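작업 노트 2023년 10월 18일

유약 시험 이어서. 지난번에 가마에서 꺼낸 조각들을 이제야 제대로 들여다봤다. 9월에 적어 둔 메모가 너무 짧아서 내가 쓴 글인데도 무슨 뜻인지 한참 생각했다. "606 조금 더 묽게"라고만 되어 있는데, 얼마나 묽게 하라는 건지, 물을 더 넣으라는 건지 담그는 시간을 줄이라는 건지 알 수가 없었다. 다음에 이 노트를 볼 사람을 생각해서 (그게 또 나일 가능성이 크지만) 오늘은 좀 길게 적어 두려고 한다.

606은 우리가 Pluma라고 부르는 연한 파랑 계열의 배합 번호다. 바탕 유약은 Adesine에서 받은 투명유 그대로고, 안료만 우리가 섞는다. 이번에는 체를 두 번 내렸더니 확실히 알갱이가 덜 남았다. 한 번만 내렸을 때는 굽고 나서 점처럼 파란 얼룩이 올라왔는데, 나는 그게 나름 예쁘다고 생각했지만 Mondcombe 쪽에서 주문한 접시에는 곤란하다. 그쪽은 고르고 차분한 색을 원한다고 몇 번이나 말했으니까.

담그는 시간은 8초로 맞췄다. 예전에는 속으로 숫자를 세었는데, 사람마다 세는 속도가 달라서 결과도 제각각이었다. 이제는 꼭 타이머를 쓰자. 접시 굽은 왁스를 미리 발라 두면 닦아 낼 때 훨씬 편하고, 그래도 굽 안쪽에 유약이 맺히는 일이 있으니 물기를 꼭 짠 스펀지로 한 번 더 훑어 준다. 스펀지를 너무 적시면 유약이 번져서 오히려 일이 는다.
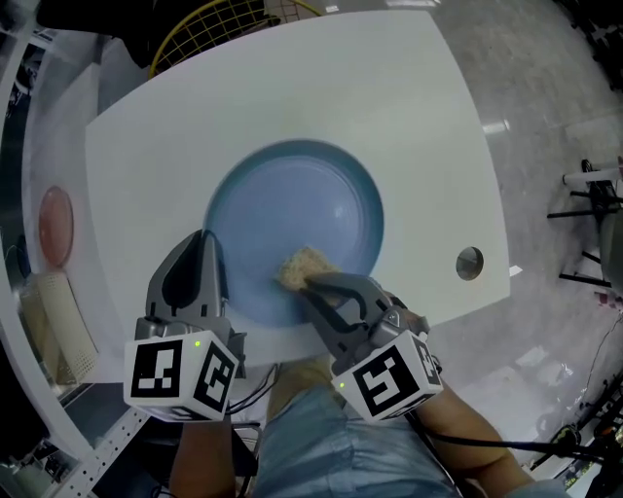 건조도 이야기해 둬야겠다. 요즘 공기가 꽤 건조해져서 초벌 전 기물의 전이 먼저 마르고 가운데가 늦게 따라온다. 전이 넓은 것들은 특히 잘 휜다. 비닐을 느슨하게 덮고 하룻밤 두었다가 뒤집는 방식이 지금까지는 제일 나았다. 선반 맨 위 칸은 난방 바람이 바로 닿으니 되도록 비워 두면 좋겠다. 나도 급할 때 자꾸 거기 올려놓게 되는데, 지난번에 금이 간 것들이 다 그 칸에서 나왔다. 반성하고 있다.

흙은 Rao 백토를 계속 쓴다. 새로 온 포대가 예전 것보다 조금 질게 느껴져서 석고판 위에 40분쯤 올려 두었다가 다시 반죽했다. 그렇게 하니 물레에서 훨씬 말을 잘 들었다. 포대마다 차이가 있는 것 같으니 새로 뜯을 때는 손으로 먼저 만져 보고 시작하는 게 좋겠다. 재생토는 아직 섞지 않았다. 통 뚜껑에 적어 둔 글씨가 지워져서 어느 쪽이 백토인지 확실치 않은데, 조금 떼어 구워 보면 금방 알 수 있으니 다음 초벌 때 같이 넣어 본다.

가마는 다음번에도 같은 곡선으로 간다. 마지막에 온도를 잡아 두는 시간을 늘려 볼까 하는 생각도 있었는데, 한꺼번에 두 가지를 바꾸면 나중에 뭐 때문에 달라졌는지 모르게 되니 이번에는 참는다. 농도만 바꾸고 나머지는 그대로. 시편은 아래 칸과 위 칸에 나눠 넣고 뒷면에 철분 연필로 번호를 꼭 적을 것. 연필은 저울 옆 깡통에 넣어 두었으니 쓰고 나면 제자리에 돌려놓아 주시면 정말 고맙겠습니다.

남은 일: 왁스 주문, 체 씻기, 재생토 통에 이름표 다시 붙이기.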